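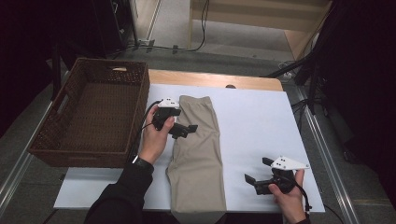

Capstone folding task: demo length, rejected takes, and the trousers problem
Forum: Student Projects > Manipulation

hpyo_arm
Posted 4:12 pm
We are the two-person team (me and Hae-won Sung) doing garment folding for the senior capstone. Demos are recorded with a pair of handheld grippers, then used to train a policy for the Brurnari arms in the lab. Task is: fold trousers lengthwise on the white board, fold to thirds, place in the wicker basket on the left. Target is 300 accepted demos by the end of April.

Current state: 200 recorded, too many rejected. Most rejects are in the second fold. The strip is longer than the board, so the hem hangs over the near edge and the right gripper has to come in low to pick it up. Tracking gets noisy there. Options as I see them:
1. Longer board.
2. Start with the trousers higher on the board.
3. Leave it and record more.
Opinions?

torque_ripple
Posted 4:40 pm
Option 2. Costs nothing. Put a tape mark where the waistband goes and try ten takes before you buy anything.

Sarkari_lab2
Posted 5:03 pm
Disagree. If you tape a start position you get a policy that only works from the tape mark. We did this last year with towels. Success was fine on the mark and fell apart with a shift of about 3 cm. Vary the start pose from take one.

torque_ripple
Posted 5:11 pm
He can vary it after he knows the second fold is trackable at all. Separate the two problems.

hwsung
Posted 5:30 pm
Other half of the team. Two corrections to the first post. The rejects are counted per take, including takes where we stopped early, so the rate looks worse than it is. Also I don't agree that the hem is the main cause. I went through the logs and a good share of the dropouts happen on the left gripper, next to the basket. The basket has tall sides and sits partly on the board. When the left hand works close to it the cable ends up over the rim and drags.

Sarkari_lab2
Posted 5:48 pm
Then move the basket. Do the Brurnari arms need it that close?

hpyo_arm
Posted 6:02 pm
Reach limit on the left arm. We can move it a little further out, but part of it already hangs over the end of the table. Rotating it would put a long side toward the operator, and then the wrist has to clear that on every place.

kfilter_dan
Posted 6:25 pm
Route the cable up the forearm and fix it at the elbow with a strap. Leave enough slack for full wrist rotation – check this at the extremes, not in neutral. With that done, rerun the same fold and compare dropout counts on the left side only.

Also, what is your gripper finger opening at the start of the second fold? If it is fully open every time, the policy will learn to go in fully open and plow into the fabric.

hwsung
Posted 6:41 pm
Fully open, yes. We never set a rule for it. I will try half open on the next batch.

torque_ripple
Posted 6:50 pm
Change one thing per batch or you will not know which one helped.

hpyo_arm
Posted 7:15 pm
OK. Plan: cable strap first, nothing else changed. Then start position. Then finger opening. I still think we need the longer board – will price one at Skarkov in the meantime.

hwsung
Posted 7:22 pm
Please do not order it before the strap batch is processed. I'll post the left and right dropout counts separately when I have them.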